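The wipe-down fault, or how I lost most of July

3rd August

So the counter job is running again, and I promised a couple of you I'd write up what went wrong, so get a coffee, this one wanders.

Quick recap for anyone who missed the last few posts. I've been teaching an arm to wipe down a marble counter with a cloth. Pick up cloth, press, sweep, lift, refold if it bunches, go again. The arm is a secondhand Coltia, the gripper is a two-finger Huvo, and the force sensing comes from a little Karabulut board that sits between the two and costs more than my first car did. All of it lives in the test kitchen at the Falau workshop, where I have a bench and a very patient landlord.

For weeks it went great. I was getting smug, if I'm being fair to everyone who had to listen to me. The arm would lay the cloth down, lean on it just enough, and sweep across the stone with a nice soft shushing sound. I had the push set low, the speed set low, and I was starting to think about doing corners.

Then I came in one morning and heard a scrape.

If you've ever heard metal go across polished stone you know exactly the sound I mean, it goes straight into your teeth. I hit the stop button so hard I bruised my palm. And the cloth was lying there, well short of where the fingers had ended up, while the arm sat frozen with its tips on bare marble. It had let go of the cloth partway through a sweep and just... kept sweeping. Full pressure! Happy as anything! The screen said GRIP OK in green letters.

I want to stay on that for a second because it's the whole story. The arm dropping a cloth is no big deal, cloth is slippery and bunchy and I expected drops. What scared me was the green letters. The machine believed it was holding something, so it believed it was safe to press down, and it was wrong about the first thing and so it was wrong about the second.

My first guess was the fingertips. The rubber pads on those wear smooth after a while, and mine were overdue. I swapped them, ran the routine again, and got a whole afternoon of perfect sweeps. Wrote "FIXED, pads" in the notebook and underlined it. Went home and made a nice dinner.

Next day, scrape.

(The underline is still there. I've added some other words next to it.)

After that I got more careful. I dropped the downward force to almost nothing and stood with my thumb on the stop for every single run, which is a terrible way to spend a summer, and I started going through the slow sweeps one pinch at a time, watching what the fingers did with the fabric along the front edge of the counter. 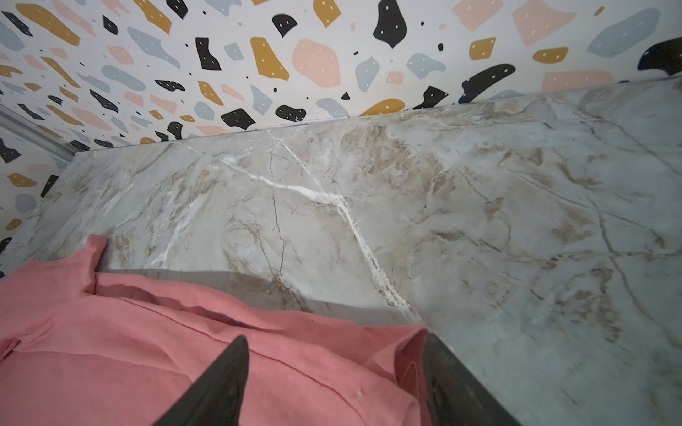 Dunya wrote in after my short post about the scraping to say she'd bet money on the grip check, because hers only ever looked at the gap between the fingers and never asked again once it was satisfied. She suggested I log the gap for every cycle and stop trusting the status line altogether, and she added, pretty firmly, that a press move should never be allowed to run on a grip reading that's more than a moment old.

Well. She'd have won that bet.

I went and logged everything. 1,827 cycles, spread over a lot of podcasts. Then I sorted them by finger gap and there it was, plain as day. My check asked one question, right after the fingers closed: are they fully shut? If they were, the grip had failed. If anything was keeping them apart, the grip was good, carry on. And that answer got saved and reused for the entire sweep, even if the cloth slid out two seconds later.

It gets worse, though. The new pads were a tiny bit thicker than the old ones. So with the new pads on, closed on absolutely nothing, the fingers still didn't reach what the software thought of as shut. My clever fix had made the check pass every time, cloth or no cloth. I had been standing there on pad day admiring a safety check that couldn't fail. I laughed, and then I went and sat outside for a bit.

Now the part where I have to be a grown-up. There was supposed to be a second layer. The Karabulut board has a force limit, and if the arm pushes too hard the whole thing stops. So why didn't it trip when the tips hit the stone? I pulled up the settings and found the limit at 500. That's a raw number off the sensor, it doesn't mean anything to you or me, but I knew it was high. I'd raised it myself back in the spring when a folded towel kept tripping it and I was in a hurry, and I'd meant to put it back, and you know how that goes. Bare fingertips dragging across marble never got anywhere near 500. The highest reading in the log was 395.

So two layers of protection, and I had personally disabled both of them. One with a screwdriver and one with a keyboard.

Fixes, for those of you who scrolled straight down for the fixes:

The grip check now runs the whole time the arm is pressing. If the gap changes by more than a hair during a sweep, the arm lifts straight up first and asks questions later.

Closed-on-nothing gets measured fresh at every power-up and every pad change. The arm shuts its fingers in empty air, reads the gap, and uses that. If I forget to do it, it won't start. I made it rude on purpose.

The force limit is way down, and it lives in a file I can't edit while the arm is powered. Yes, the folded towel trips it again. I can live with that.

And the screen doesn't say GRIP OK anymore. It shows the actual gap and how old the reading is. Surprisingly hard to get used to! I miss my green letters a little.

The marble came through with one faint line that you can only find if you catch the light right, and my landlord caught the light right almost immediately. We've come to an arrangement involving me resealing the whole slab.

I still don't totally know why the cloth slips out in the first place. It happens more when the pinch lands on a thick fold than on a single layer, and more toward the end of a sweep than the start, and I've got a hunch that the fabric is rolling between the fingers as the drag builds up. Closing harder helps some. Slowing down helps more. If you've dealt with this on your own setup I'd love to hear what you did, especially if you're using soft tips, which I keep going back and forth on buying.

One last thing, for the person who emailed asking if they could run my old wipe script with their hand near the cloth to "help it along." Please don't. Please delete that version. The new one is going up as soon as I've cleaned out the swear words in the comments, and even with that one, keep your hands off the counter while it's moving.

Corners next, I hope. After I reseal the slab.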